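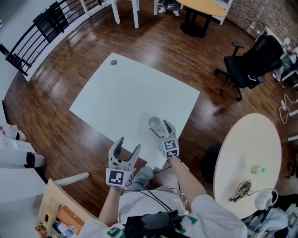 Figure 1. White cup and board on a plank floor.

Unit 4: Floor Loads in Converted Buildings
Notes by Aileen Lagman, revised May 2021

4.1 Dead and live load
Dead load is the weight of the structure itself: joists, planks, fixed partitions, ceiling. Live load is everything that can be moved, including people. When a warehouse becomes an office, the live load usually drops and the dead load usually rises. Check both before comparing totals.

4.2 Joist spacing
For the Gatbridge problem, take joists at 600 mm on center and a clear span from wall to wall. Each joist carries a strip of floor equal in width to the spacing. Multiply the area load by this width to get the line load w. For a simply supported joist, the maximum moment is wL²/8 and occurs at midspan.
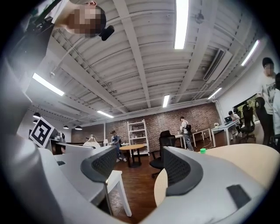
Deflection often governs before strength does. Use 5wL⁴/384EI and compare the result with L/300. If the limit is exceeded, halve the spacing to 300 mm and repeat the check. Do not change E unless the timber grade changes.

4.3 Problem set
Do problems 2 and 5 from the Hemham sheet. Show units on every line. Benjie Ambrosio has the section tables for anyone who missed the January handout.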